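Saturday night thread, 2020-11-21, on the subject of putting a room back the way you found it. I have opinions. I have 6 hours of experience and the knees to prove it.

1/ The rule in our place is that the floor is not furniture. I made the rule. I wrote it on a sticky note in October and the sticky note is now on the floor.

2/ Everything starts with a plate. You put one plate down "for a second," at the foot of the cabinet, because the top of the cabinet has drinks on it. Then it's a plate that lives there. Then it has a slice of watermelon on it and you're stepping around it like it pays rent.

3/ Watermelon in November, yes. The Condham market had it marked down and I am weak. It tasted like cold water that had once met a watermelon.

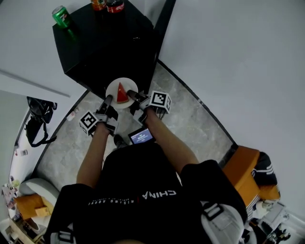

4/ The black cabinet, by the way, was sold to me by Ostis as a "low-maintenance gloss finish." It shows every fingerprint since the dawn of fingerprints. I wipe it, I admire it, I touch it to check that it's clean, I wipe it again.

5/ So of course that's where the soda goes. A 7-Up can tipped over on its side and a couple of plastic bottles farther back. There's a perfectly good kitchen. The kitchen has shelves. The shelves have been told.

6/ House law on cans: if it's lying down, it's trash. If it's standing up, somebody will claim to be "still drinking that" until the spring.

7/ Seating report. The gray-and-white chair holds an orange cushion. The orange stool has a striped garment over it. That leaves, for people who want to sit, the marble floor, which has the warmth and give you'd expect.

8/ I've tried to work out when a garment on a stool stops being clothing and becomes upholstery. My estimate is 13 days. After that you'd have to reupholster the stool to get your outfit back.

9/ The cluttered shelf in the corner I am skipping tonight. I know what I can carry emotionally. Every shelf like that has one thing you need and it's under the thing you're afraid to throw out.

10/ Same for the bag hanging on the left. A hanging bag is a closed matter. I don't open it, it doesn't fall on me.

11/ On to dishes. I own small dishes the way other people own regrets. They came in a Barbier set, and a Barbier set apparently assumes you'll be serving 500 guests one olive each.

12/ A small round dish is the single most portable object in any home. It goes out with a snack on it and comes back never. I've found them on windowsills. I've found one in a coat pocket, and I would like to move on from that.

13/ And then there's the round door of the big white appliance, which is where my standards went to die. An opening that size just begs to have things put in it. Socks, towels, tableware, whatever you happen to be carrying.

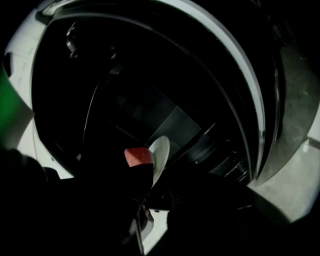
14/ Someone will reply that dishes don't belong anywhere near a machine like that. Correct! Please come over and say so to the household. Speak slowly and bring snacks, on your own plates.

15/ The rim around that door smudges too. I had a whole theory that white would hide it better than black. White does hide it, up to the moment you get down to its level, and then it's a museum of hands.

16/ I use the Pirkano spray for this. It smells like a lemon that went to business school. It moves the smudge a little to the left, and I call that progress and put the cap back on.

17/ My method, since two of you asked and one of you may have been kidding: food first, then trash, then dishes, then cloth, then anything with a cord. Floor last. If you do the floor first you'll just be introducing it to crumbs.

18/ Carry one thing at a time. I know it's slow. I've also seen what happens when you stack a plate on a cushion on a box and take a corner with confidence.

19/ For anyone asking about the corner by the wall, lower right, with the pile of white and dark stuff: that's tomorrow. It has been tomorrow for a while. I've grown fond of it — it's the only thing in the room that stays where I left it.

20/ Previous thread on this subject got 1,288 views and one reply, and the reply was "just get a bigger cabinet." I think about that person every time I wipe this one.

21/ Anyway, somebody has just asked me where the small dishes are. I'm going to go stand in the kitchen for a minute with the light off.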